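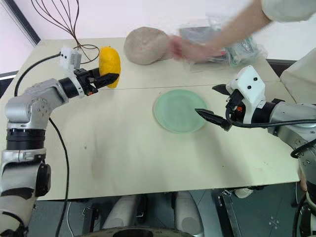 # Setting out a packing table for loose groceries

Diarmuid Tierney and Saoirse Ní Chonaill
Second-year project, Nidton

## 1. Background

The brief asked us to look at a small everyday job and suggest changes to the place where it is done. We chose packing loose groceries into clear plastic bags. One of us had a summer job in July at Itach, a small shop that makes up orders this way, and the same complaints came up on most shifts. The bags stuck together, round items rolled, and soft items got squashed when the packer reached over them.

We wanted to find out how much of this came down to the layout of the table. We did not look at the bags themselves or at how the orders were written.

## 2. The table

The top is a pale board in two panels. We chose a light colour so that dirt would show, and it does. Smudges need wiping off between sessions, and we got into the habit of doing this before putting anything out.

The seam between the panels was a worry at the start. Our tutor thought crumbs would collect there. We ran a cloth along it at the end of each session and had no trouble, but we would still choose a one-piece top for a real shop.

## 3. Method

We ran 12 sessions. In each one the packer worked through a set of orders made up of hard items, such as lemons, and soft items, such as loaves. The heaviest bag we allowed was 425 g. We tried three layouts:

- **Layout A:** bags at the back, items along the front
- **Layout B:** bags at the back right, soft items next to them, hard items on the left
- **Layout C:** bags in a box under the table

Sessions were kept short. We noted every item dropped and every bag that had to be thrown away, and asked each packer for comments afterwards.

## 4. Results

Layout C was given up after one session. Bending down for each bag was slow, and the packer ended up putting a handful on the table anyway — which turned it into Layout A.

Layout A was easy to understand but untidy. Items at the front were in the way of the packer's sleeves and got knocked.

Layout B worked best. Out of 100 bags filled, 92 were right first time. Five had split and three held the wrong item. Most packers said they liked having the bags within reach of one hand, though one left-handed packer asked for the whole thing to be mirrored. We did this for her second session and she preferred it.

## 5. Problems

The bags were harder to keep in order than the food. A flat stack lasted a few minutes and then became a pile. We tried a Skikar letter tray to hold them, but the sides were too low and the bags slid out over the top.

Bread was awkward in every layout. It takes up a lot of room, and people reach across it.

We also forgot to write down the bag size for the first two sessions, so those results are left out of the comparison in the appendix.

## 6. What we would change

- A deeper tray for the bags, fixed to the table
- A raised strip on the left for anything that rolls
- A mirrored version of Layout B
- More sessions with Layout C, using a box at waist height

Saoirse wrote sections 1 to 3 and Diarmuid wrote the rest. The session notes are in the Obi folder with the order sheets.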